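Home Issues Authors Submit Search

We use cookies to remember your reading settings. Accept | Manage cookies

4. Following theft cases from first report to final outcome

4.1 Building the case set

Local court stories tend to arrive in pieces. A paper reports an arrest, then a first hearing, then perhaps a plea, and a reader who misses one issue can lose the thread completely. We wanted to know how often the last piece gets printed at all, and we were delighted to find two towns where the question could be answered in full. Witine and Samgate share a courthouse but have separate weekly papers, and both papers have kept every issue. The court's own daily lists survive for the same period. That made it possible to start from the court record and work outward to the news, the reverse of what most earlier studies have done.

We drew 300 theft cases from the lists. Each one involved an adult defendant, a charge of theft or handling stolen goods, and at least one public hearing. Cases sealed by the court were left out before the draw. For every case we searched both papers from the day of arrest until 40 weeks after the final hearing, by surname first and then by street name and by the name of the shop or business involved. The street search was a late idea and a very good one! It turned up short items in which the defendant was never named, and these had been invisible to us for the whole pilot.
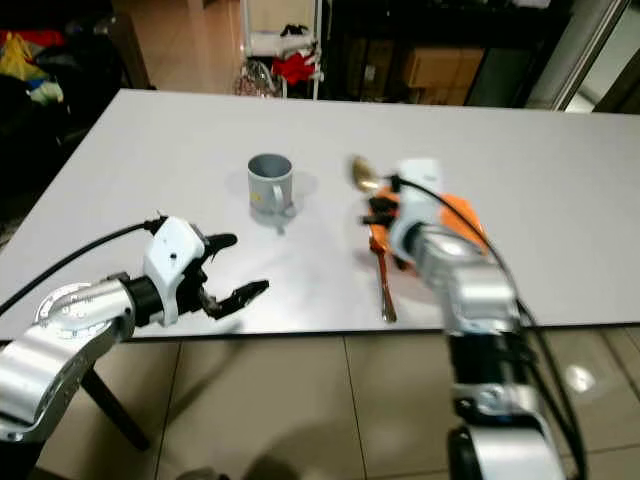 Figure 4. Gray mug on a white tabletop, with two robot arms reaching in.

Each matching item was saved in Prellance, the archive tool we used for all of the coding work, and linked to the hearing it described. Where one item covered more than one defendant we linked it to each of them. Court roundups, the long columns of one-line results, gave us the most trouble here. A single roundup can settle a dozen cases in the space of a recipe, and a coder has to read every line of it with the court list open alongside.

4.2 What counts as an outcome

We settled on a strict rule. An outcome was counted as reported only if the item said how the charge ended: a conviction, an acquittal, a dismissal, or a withdrawal by the prosecutor. A story saying that a defendant "will return to court" did not count, even when it was the last thing printed. Sentences were coded separately, so a case could have a reported verdict and an unreported sentence. This split proved its worth almost at once, as guilty pleas were often covered in some detail while the sentencing hearing, held weeks later, got no mention.

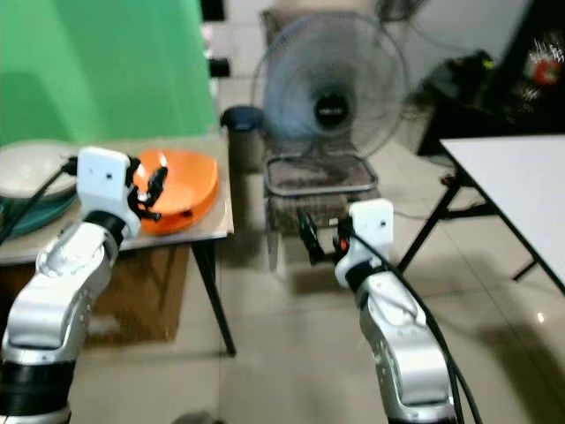
Page last changed: November, 4:10 p.m.

Hamish Kereama coded the Samgate items and the first author coded the Witine items, and the two then traded a portion and coded it blind. They disagreed on 7 cases. Most of these turned on the word "cleared," which one of the papers used for acquittals and for dropped charges alike. We went back to the court list for each of them and coded the result shown there, with a note that the printed wording was unclear. We kept those notes. Reading them side by side is one of the real pleasures of this kind of work – a single loose verb can change what a whole town believes about a neighbor.

4.3 Prominence

Counting outcomes was never going to be enough on its own. An acquittal on an inside page does little for a person whose arrest ran on the front. We therefore recorded the page number, the headline size in columns, and whether the defendant's name appeared in the headline. To compare first and last items in a case we used the Goh ratio, which divides the space given to the final item by the space given to the opening one. A ratio of one means equal treatment. Anything below it means the paper lost interest, or lost room. 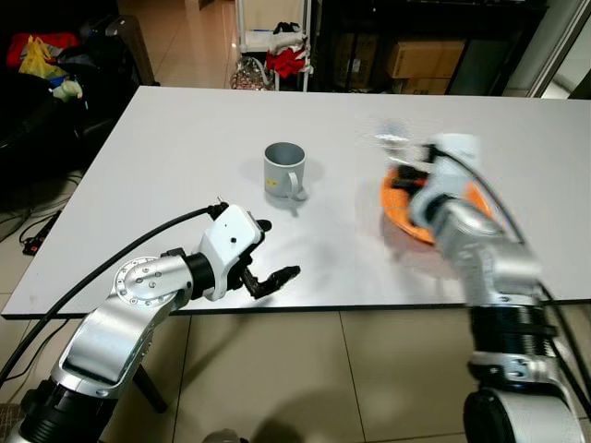 The ratio is a simple tool and we are fond of it, but it has limits that readers should keep in mind. Space in a weekly paper depends on what else happened that week, and a flood or an election can squeeze a court story down to two lines whatever the editor thinks of it. It also treats every inch as equal. A short, clear paragraph giving the verdict and the reasons may serve a defendant far better than half a page built on the opening speech. For that reason we read the wording of each final item as well, and coded whether it reminded readers of the original charge and whether it gave the defense any room to speak.

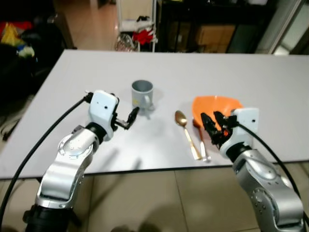
Online versions raised a further question. Both papers put their court stories on the web for part of the study period, and an arrest story found through a search engine may be read years later by someone who never sees the paper. We checked whether the online arrest story had been updated with the result or linked to a later item. Where an update had been made, we coded its position in the story, top or bottom. Undated updates were kept in the set and marked as such, and they are treated separately in Section 5 together with corrections.

Related items
Reading the court list: a guide for new coders
Dropped charges and the local front page
Search engines and old arrest stories
Who sits on the press bench? Staffing at two weekly papers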